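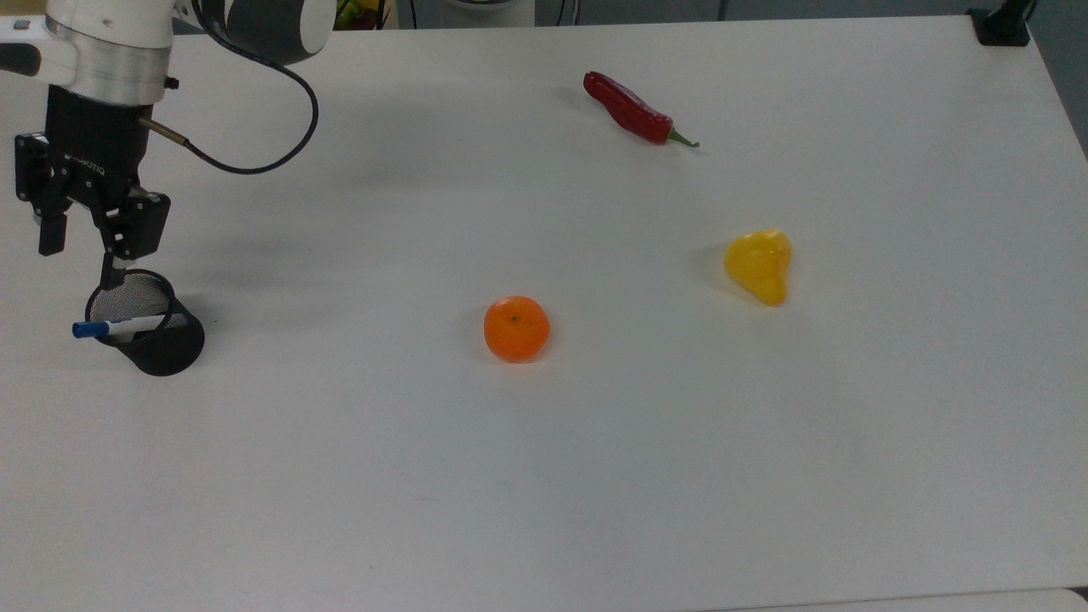

How many examples do you need before a robot arm learns to put a pen away?

More than the brochure says, and fewer than you'll collect if you're sloppy about it.

I've spent a good part of this year helping Lerato Hlongwane record demonstrations in her workshop, and I went in doubtful. I'm still doubtful about most of it. But some habits saved us time, so these are the tips I'd pass on to anyone setting up a table of their own.

Start with a plain table. White is fine, though a glossy top throws soft shadows from the arm, and those shadows move every time the arm does. Leave your lamps where they are for the whole session. If you must shift one, call it a new session and label it that way.

Pick things from the kitchen drawer and the fruit bowl. A marker, a mesh pen cup, a tangerine and a red chili will give you more trouble than a box of matching blocks, and trouble is what you want recorded. Space them well apart to begin with. Crowd them later, once you've got the easy ones in the bag.

Mesh cups deserve a warning. The marker doesn't always drop in. It can lie across the rim and stay there, and the person driving the arm will be tempted to call that done. Decide before you start whether a marker on the rim counts, write it on a bit of masking tape and stick it where the operator can read it. We didn't, and Mahmoud Ouazzani and I had labelled the same thing two different ways for most of July. Of 1,572 recordings, 95 had to be looked at again by hand. That was a dull weekend.

Watch your cables. Give the gripper cable enough slack to turn the wrist without pulling on its fitting, but check that the loop doesn't swing low over whatever you're reaching for. Do the check at the far corners of the table, with the arm stopped.

Swap your produce before it goes soft. Toy fruit lasts longer and I've nothing against it, but don't expect practice on plastic to tell you much about squeezing a real tangerine.

Keep your fumbles. Everyone wants to bin them, and the Samamico guide we were handed says to. I'd put them in their own folder with a one-line note instead - "missed left", "pushed cup", that sort of thing. Storage is cheap and you can't re-stage an honest mistake.

Stop after 12 in a row. Operators get lazy and start taking the same path every time, and then you've recorded one demonstration a dozen times. Have a cup of tea, move everything, change hands if there are two of you.

As for the claim that 3,000 clean examples will sort out any tabletop job, I'd like to see the tabletop. Ours still has trouble when the cup goes near the back edge.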